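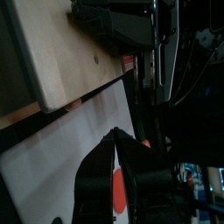
Rami Yammine says the rent on his unit goes up 77 dollars a month and he'll pay it, but only if the roof over the Skusura market hall gets fixed first.

Stallholders got the letter Apr 1, 2022, and most thought it was a joke. It isn't. New leases start in December, 63 stalls affected, no change for the 7 on the Killia Street side. Those were re-signed last year.

Owner Skoseo says the money goes to drains and wiring. No word on the roof. Calls to thier office not returned by press time.

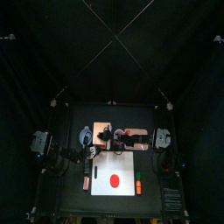 What happens next

Open meeting Monday, upstairs hall, doors at 2. Bring your letter. Parking on Ban Road only – the back lot is closed for resurfacing.

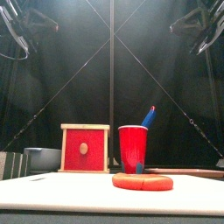
Anyone who can't make it can leave written comments at the front desk untill closing that day. Late ones won't be read out.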